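# The parts trays at Betesard

I keep this page for people who ask me how we sort the small parts from the old lamps and fans that come to our repair bench. My name is Haruna Kaneko and I have worked at Betesard since two winters. Before this I repaired sewing machines, so the small things are not new for me, but the electric things are.

When an appliance is too broken to repair, we open it and keep what is still useful. In October we counted our drawers for the first time, and we had 2608 parts with a label. Of these, 450 were screws of one size, which made everybody a little sad. Socorro Ccori wrote the number on the wall calendar and it is still there.

The method is simple. Each appliance gets one tray. I put a clean sheet of paper on the bottom, and the parts lie on the paper until somebody has looked at them. White paper is the best, I tried brown and I lost a spring on it for one whole afternoon. When the tray is finished I fold the paper with the dust inside and throw it away. We use over 200 sheets in a year.

I lay the parts with space between them. If they touch, a wire goes under a board, and when you lift the board you pull the wire. Small metal pieces go far from the circuit boards. Aatos Nieminen likes to make a row, the biggest first. I don't make a row, but I leave his trays as they are.

Boards from the Flultora fans are kept in one piece. We don't take the capacitors off, the board is more useful complete. The wires we keep with their connectors, also when they are short. Issa Geagea needs short ones often, and he was angry once (only a little) when I cut 33 of them to make them all the same length.

The tray in this gallery is one from a Wednesday, before the sorting was finished. The red round board is the one I like most, with the notches all along its edge and the hole in the middle. The small silver piece has its own place on the paper, and the two wire assemblies are lying beside the board.
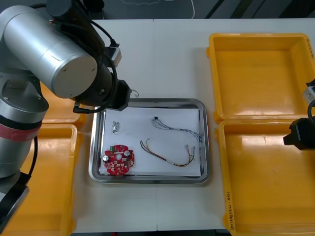 After the tray, the parts go to the drawers by the window. The drawer for wires is the third from the top and it doesn't close well, so please push it with the knee.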